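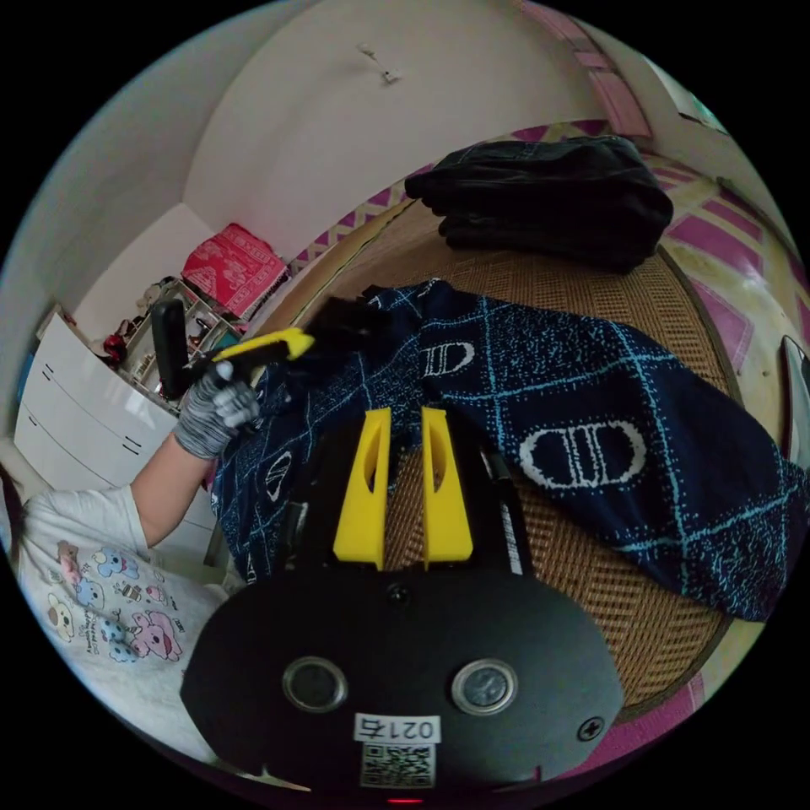
Navy knit with the grid pattern, laid out on the mat. Folded black one at the far end.

December, 4:10 pm

Knits day! I moved everything onto the bed in the end, because the bench is still covered in Reynaldo's zipper trials and I was not going to touch those again. The woven mat is good for this. It's flat, it doesn't grab the yarn the way the felt does, and I can walk around two sides of it.

The navy one with the light blue grid is the piece I care about this week. I keep wanting to fold it straight through the big "CD" motif and I don't like the crease that leaves, so the plan is to bring the sides in first and then fold up from the hem (Mylene's way, she was right, fine). If the motif ends up on top and whole, that's the fold we write into the Plitum sheet.

Measured the shelf again while I was at it. 80 cm wide, so two stacks side by side with a bit of air between them, as long as no folded piece goes over 38. My old fold came out at 41, which explains the mess on the left side.

Black knits: keep them at the wall end, away from anything white. Lint!! I went through 13 sheets off the roller last time and I'm still finding fluff.

Consolacion T. wants to know if we should roll the heavy ones. I say no, they spring open. She can try it on the gray cardigan and show me.

Still to do:
- redo the fold card, the old drawing has the sleeves going the wrong way
- ask Mylene for the wide tissue
- cedar blocks, the Tuvus ones, not the scented kind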